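Section 4: Fitting the gripper cable and checking the grip

Applies to both arms on the Eltthorpe workshop bench. Last revised 3 October 2019 by Talha Pirzada.

Do the left arm first, then repeat for the right. You will need the small hex keys from the Malik drawer and a drink can.

1. Press the stop button and switch off the supply at the wall.

2. Plug the gripper cable into the connector box on top of the gripper. Push until it clicks.

3. Leave a loose loop between the box and the wrist. The wrist must be able to turn fully both ways without pulling the cable tight.

CAUTION: Do not tape the cable to the forearm. The last one was taped and it tore at the plug after 7 sessions.

4. Switch on and wait for the controller to finish starting up. Load the Trindasska settings file and set the grip force to 32.

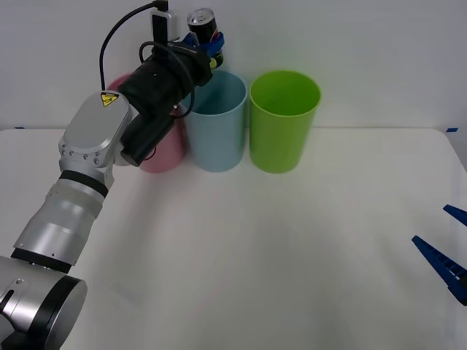 5. Run the lift test at slow speed. The arm should pick up the can, raise it clear of the cup rims and hold it there until you press Continue.

6. Watch the cable through the whole move. If it catches on the wrist housing, stop the arm and go back to step 3.

Note: A full can weighs around 400 g. Use an empty one for the first run, and raise the force a little at a time if it slips. If the sides start to dent, lower it again.

7. When the left arm has passed, park it before you power up the right one. The two can reach each other over the table and the software does not check for this.

Error 181 during the lift test means the gripper has lost its signal. Switch off, reseat the plug and start again from step 4. If it comes back, swap in the spare Cistville cable.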